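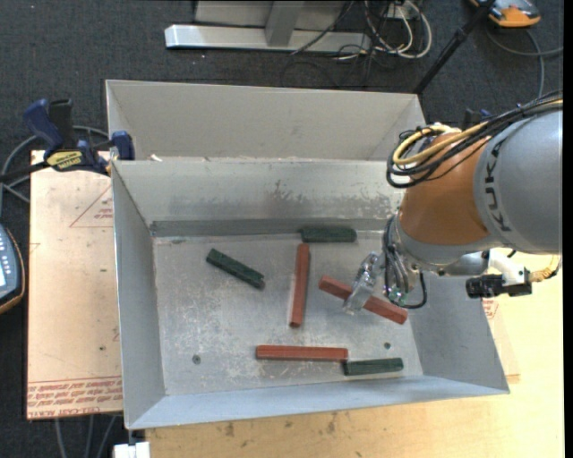
Cilwood workshop notebook, December

7 min read

Block sorting, second bench. Writing this up before I forget which bits I believed and which I just nodded at.

The claim from the Cerkach handout, which everybody has been repeating since the summer, is that short and long blocks "sort themselves" if you tip them into a shallow metal bin with sloping sides. Long ones are supposed to settle flat against the walls, short ones are supposed to drift to the middle. I have never liked this claim. It sounds like something that was true once, for one bin, on one bench, and then got typed up.

So I looked. Three red (long), three dark green (short), light grey sheet-metal bin on the wooden table. One of the reds was standing nearly straight up and down the bin, right in the middle, where a long block has no business being according to Cerkach. One red lay on the diagonal to the right of it. One lay across the front. The greens were no better behaved: one across the back wall, one slanted over on the left half, one close to level at lower right with its end almost touching the front red. If there is a rule in there I can't find it. A green against the wall and a red in the middle is the reverse of what the handout says.

I'll be fair and say six blocks is a thin crowd. With that few, nothing is stacked and nothing gets pushed, so maybe the walls never come into it. The handout doesn't say how many you need. It says "a normal load," and I would like to know whose normal. We fill the big tote to 100 for the Nouri orders and I doubt they meant that either.

On the bin itself. The floor is badly scratched, pale scuffs and fine lines nearly everywhere between the blocks, and the back wall has worn patches with grey and whitish mottling. I was told at handover that scratches don't matter. I don't see how anyone knows that. A smooth floor and a scored floor ought to let a painted block slide differently, and I have not seen one page of notes where someone tried both. The second bin, the one directly behind, looks a lot smoother inside. Same blocks, same tip, both bins, would settle it in an afternoon. I have suggested this twice and both times the answer was that Flillbridge already did it. If Flillbridge did it, the results are not in the binder. I went through the binder.

Also: two small round dark spots in the floor, one lower left, one lower right. Either holes or fasteners, I didn't get down and check, so I'm not going to write down which. If they're fasteners and they stand proud, a block could catch on one. If they're holes, grit will get in. Check with a fingernail next time.

The green on the left has a roughened, nicked right end. Cerkach calls for "undamaged stock" and then never says what counts as damage. Is a nicked end damage? It would be to me. A rough end drags. I'd pull it and put in a fresh one from the drawer, and keep the nicked one in a labeled bag for the floor comparison, where a known bad block would be worth having.

Bit of white scrap near the left end of the edge the two bins share. Paper, tape, no idea. Pick it out before anything gets tipped. Small stuff like that ends up under a block and then somebody writes half a page on why one end was tilted.

Speaking of which, the lower right green does have its right end tipped up a little. That's tilted as I looked at it, pointing slightly toward the back. I don't think it was lifted off the floor, though I wouldn't swear to it. This is exactly the sort of word that goes wrong in these notebooks. "Tilted" has meant at least two things on the last few pages. From now on I'm using "angled" for direction across the floor and "raised" for off the floor. Please do the same if you write in here.

Color. Reds are brick red, greens are dark green, easy to tell apart under our lights. The Nouri people asked whether we could drop color and go by length alone. I'd say no for now. The red is longer, yes, but when a block is partly covered you can't see both ends, and the red on the diagonal had its middle hidden. Color told me what it was right away. Length would have had me guessing.

About the catalog number. The bin is down in the stock list as 3307 and the sheet on the shelf says 3000. These can't both be right. I suspect 3000 is the range and somebody copied the header, but I suspect a lot of things. Left both in with a question mark.

What I'd do, in this order:

Take out the scrap. Check the two spots. Swap the nicked green.
Tip the same six blocks into the scratched bin, sketch where they land, do it again, and keep going until we're bored.
Same in the smoother bin.
Then a fuller load in each. Pick a number and write it down FIRST.

Until then I'm not signing the page that says the sloped bin sorts by length. One look proves nothing either way, mine included, and I know I went in wanting it to be wrong. Still, if the effect were as strong as the handout makes out I'd expect at least a hint of it.

Binder goes back on the low shelf. The Cerkach handout is clipped inside the front cover with my pencil marks on it. Rub them out if they bother you, but read them before you do.

Contact the Cilwood workshop | © Cilwood | Back to top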